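Bolosmont Steaming Times, data card

Last edited 4/3/23

What this is

A table of steaming times for home cooking, copied by hand out of printed sources: cookbooks, appliance booklets, community recipe collections and the backs of packets. It has 2,514 rows and eight columns. Each row is one food, in one source, with the time that source says to steam it.

It is a record of what people printed. I don't believe a good part of it, and I'd ask you not to treat it as cooking advice. If you want to know how long to steam a bun, steam one and open it up.

Why it exists

I kept reading that steaming times are "well established." I wanted to know who established them. As far as I can tell from the older books, many were copied from each other, with the same odd wording and in a few cases the same typo. The table was started to make that copying easier to see. Edeltraud Baumgartner did most of the early typing from her own shelves, and I took over the cleanup in February and have been arguing with it ever since.
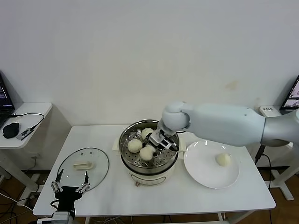
Steamed buns on the tray of an electric steamer, with the glass lid and a plate beside it.

Columns

source_id: short code for the book or booklet. The key is in sources.txt.

food: the name as printed, spelling included. "Dumplings" is a large and nearly useless category. I left it alone.

state: fresh, frozen, chilled, raised, or blank. Blank means the source didn't say. It does not mean fresh, whatever Zaugg's version of the file tells you.

minutes_low and minutes_high: the range as printed. Where a source gave one number, both columns hold that number. Where it said "until done," both are blank.

vessel: electric, bamboo, metal insert, other, or blank.

start: whether timing begins with cold water or once there is steam. Mostly blank, and in my opinion the reason most of the other columns can't be compared.

notes: anything else the source said, shortened.

How it was put together

Edeltraud typed from the page. Aurelia Pfister typed a second copy of 40 rows without looking at the first, and we compared the two. They disagreed more than I'd like, nearly always on state and start, where the typist has to decide whether a vague sentence counts as an answer. Minutes matched well. I wouldn't read much into that check. The rows were picked from books that both of them had in the house, so they lean toward well-printed books in good condition. The stained photocopies were never keyed twice.

Sources without a readable title page were dropped. So were websites, which change under you. Translated books are in, marked T in sources.txt, and I have doubts about several of the translated times because the units look tidied up.

About the vessel column
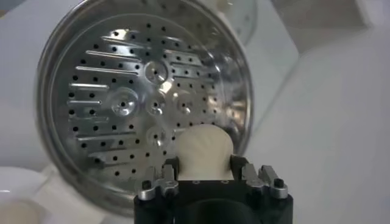

Sources love the word "basket" and hardly ever say what they mean by it. Cutodlow booklets use it for anything that holds food over water, and Porwood uses it for the whole upper part, lid included. We coded by what the text described where there was any description at all, and used blank where there wasn't. I had hoped to add a column for the plate the food sits on, and gave up. A metal plate may have rings of small holes with long raised ribs pressed in among them, or it may have holes and nothing else, and I found no source that mentioned ribs one way or the other. Does it matter to the timing? I've seen it claimed that food lifted off the metal cooks more evenly. I haven't seen anybody test it. Until somebody does, the column would only be another place to store guesses.

"Metal insert" therefore covers a lot of ground, from the folding kind to a fitted pan. Don't build an argument on it. Bamboo is cleaner, mostly because people who write about bamboo steamers never stop telling you so.

Known problems

Altitude is missing everywhere. A couple of mountain cookbooks mention it in the introduction and then never again.

Quantity is missing nearly everywhere. A time for buns is presumably a time for some number of buns of some size, and the books don't say which. Edeltraud thinks this is common sense on the cook's part. I think it makes the number meaningless. We have agreed to leave the column out and keep disagreeing.

Appliance booklets give shorter times than cookbooks for the same vegetable. You could conclude that electric steamers are faster. You could also conclude that people who sell electric steamers would like you to think so. The table can't tell you which, and anyone who draws that chart from it should say as much next to the chart.

Lids come up constantly ("keep covered," "do not lift") and always with great confidence. We put these remarks in notes.
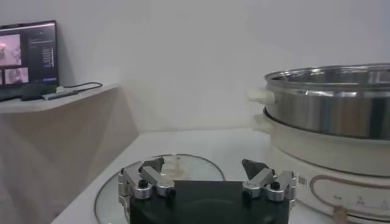

The same goes for resting times. Some books want buns left alone for a few minutes with the heat off before anyone touches them, and some fold that wait into the steaming time without saying so. Where it was clear, the wait is in notes and is not added to minutes. Where it wasn't clear, we left the printed number as it stood, which means some of the long bun times are probably part steam and part patience. I tried to flag them and stopped trusting my flags, so the flags are gone.

What I'd use it for

Tracing wording and numbers from one book to another. Showing how wide the printed ranges are for a single food. Teaching somebody what a badly specified measurement looks like.

What I wouldn't use it for

Cooking times in an app. Food safety of any sort, especially anything with meat or fish in it. Averages. I know someone will average the minutes column, and the result will look very reasonable, and it will be an average of things measured from different starting points.

Versions

There are 2 files going around. The one with this card keeps blanks as blanks. Zaugg's has them filled in with the most common value for each food. I asked for the filled cells to be marked and they aren't yet. If your copy has no blanks in the start column, you have the wrong one.

Corrections

Send the source, the page and the line as printed. A photo of the page is better. "My grandmother always did twelve minutes" is interesting, and Edeltraud does like to get those, but it doesn't go in the table.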